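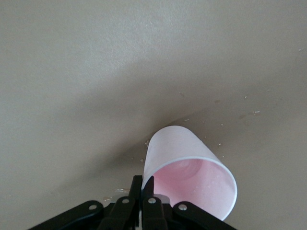
**Can a used paper cup go in the same bin as newspapers and boxes?**

In most towns it should go in a separate cup collection, where one exists, for the paper wall of a cup usually has a thin inner lining that an ordinary paper mill does not want.

## Voslow opens cup collection points in 17 cafés and canteens

VOSLOW, April – Customers who take their coffee or juice in a paper cup will now find a separate place to leave it afterwards. Ukeck, the company which supplies tableware to small cafés in the region, has opened cup collection points in 17 cafés and canteens in Voslow and in the neighboring district of Nyberg.

The points follow a trial in the canteen of the Prurnden business park. During the trial, guests and staff returned 2,356 paper cups. All of them were kept apart from the other waste, stacked and sent for recycling as one load.

"We sell cups, so we should also think of the cup when the drink is finished," said Silviu Voicu, managing director of Ukeck. "In Prurnden we had expected that people would need long instructions. They needed a tube of the right width and a place to pour out the rest of the drink."

### How the collection works

Each point has two parts. The first is a small container with a strainer, for the liquid and for ice. The second is a row of upright tubes, in which the cups are placed one into another with the base down. One tube holds 60 cups of the small size. Lids, straws and wooden stirrers go to the general bins of the café, which stay where they were.

The cups do not need to be washed. A few drops on the inner wall make no difficulty for the recycler, but half a cup of cold coffee does, as it runs down through the whole stack. Guests are therefore asked to turn the cup over for a moment above the strainer before they put it away.

Colored cups are accepted as well as white ones. This question came up often in the trial, according to Catinca Avram, who managed the canteen side of it. "Guests kept the plain cups for the tube and threw the pink ones in the general bin, because they thought the color was a problem," she said. "We put a pink cup on the label and after this it was better."

Cups with a crushed rim are also welcome, although they stack badly – staff are advised to lay them in the flat tray under the tubes. Cups made of foam or clear plastic are not accepted.

### What changes for the cafés

The participating cafés pay no rental for the tubes in the first 60 days. After this period they may keep the point for a monthly fee or give it back. Full stacks are tied with paper tape and picked up together with the regular delivery of new tableware, so that no additional van has to come to the street.

Aurelia Coman, owner of a café near the Voslow bus station, moved her sugar and napkins to make space for the tubes beside the door. "Our tables are small and in the morning the empty cups lie everywhere on them," she said. "If the guest takes the cup to the door, I have a free table sooner. For me this was already enough reason."

Ukeck will publish the quantity returned from all locations when the first period ends. Schools and offices in Nyberg that would like to have a point can put their name on the waiting list now. Places with a kitchen sink close to the serving area will be served first, while the others may need a larger strainer container.

### Contact

Press questions: Ecaterina Tănase, Ukeck press office, Voslow

Cafés, schools and offices: Sânziana Ghiță, customer service

Printed labels for the tubes, in two sizes, can be requested from customer service without charge.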